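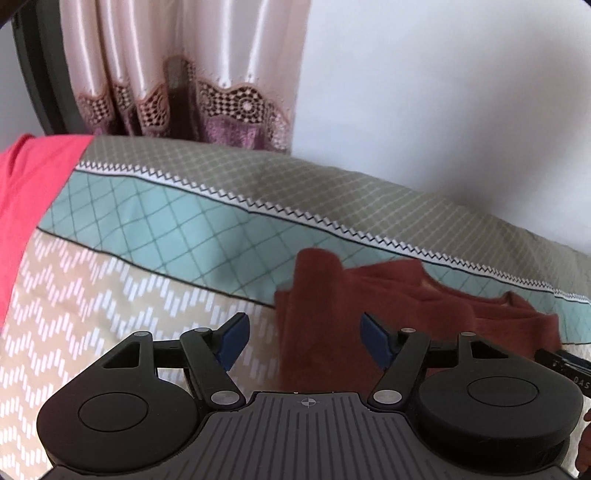 Photo: Skurness project, bedroom set

Gallery: Collecting cloth-handling examples with the hand-held gripper

Skurness gathers demonstrations of household tasks for training a manipulation policy. An operator carries the gripper by hand through each task while the camera on the tool records. The target for the bedroom set is 4,000 episodes across 9 homes, split into 3 tasks: pick, fold and place. Data is stored in Gikov format and checked at Kendby before release to the training group.

Bedroom set, cloth on quilt. The two blue pads are open with nothing between them, and the dark red cloth lies crumpled just beyond. The printed crosshair on the gripper body serves as the center reference.

Background. The quilt carries several printed bands, including diamond lattices and a zigzag border. Patterned bedding is kept in the set on purpose; a policy trained on plain sheets alone segmented cloth poorly in the Trevaskis trials.

Collection notes

Episodes start with the pads open and end with the pads open. Clips shorter than 7 seconds are dropped at ingest.

Cloth is reset by hand between episodes. Operators are asked to drop it, not arrange it, so that folds and wrinkles vary.

Bedding, curtains and other furnishings stay as found in each home. Lighting is logged once per session.

Labels cover task, cloth type and outcome. Failed grasps are retained and marked as such.

Next set: kitchen towels, January.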